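Falside Tabletop Sorting: data card and working rules

Maintained by Teodora Hodžić and Bradley Bloxham. Last revised 9th July.

Summary

The Falside set holds 439 recorded episodes of a two-armed robot placing small household and pharmacy items into an open bin. Each episode has joint positions, gripper commands and video from the head camera. 398 episodes are released for training. The rest are held back for checking and can be requested from the Homton office.

Scope

Items are ordinary retail packs: pill boxes, plastic bottles and small jars. Glass, blades, aerosols and anything that needs refrigeration are out of scope. Packs are handled closed at all times. No episode is meant to show correct storage or use of a medicine, and the set must not be used to train a system that selects or dispenses medicines for people.

Rules for the bench

1. One operator drives both arms. A second person stays within reach of the stop button and does nothing else during a run.
2. Hands stay off the table while the arms are powered. To reset items, park both arms first, then cut drive power.
3. Items start outside the bin and apart from each other. Labels may face any way, including upside down. Do not straighten them for the camera.
4. An item that leans on the rim counts as placed only if it stays there after the gripper has let go.
5. Cables must have enough slack for the full reach of the arm. If a cable catches on an item, stop and mark the episode "snag".

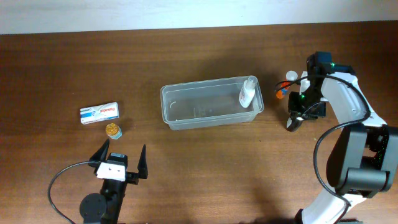 Rule 5 was rewritten in August after a review by Marin Đorđević. The earlier wording allowed the operator to carry on if the item had not moved, and operators disagreed on what counted as moving. Episodes recorded under the old wording keep their original marks – see the "rule_version" field, which is 1 or 2.

Labels

Each episode is marked success, partial or fail by the operator, then again by a second reader who has not seen the first mark. The two agreed in 96 per cent of cases. Slavica Tomić settled the others, and her decision is the one stored.

Known limits

All recordings come from one bench with one pair of arms. Clear and pale plastics are hard to separate from the bin in some lighting. Force readings were not logged. The Begović gripper profile is supported by the loader but has not been tested on this set.

Changes and contact

Corrections to labels go to Eleni Delić, with the episode number and the time in seconds. Please do not edit files in place – send a patch against the Promudham branch.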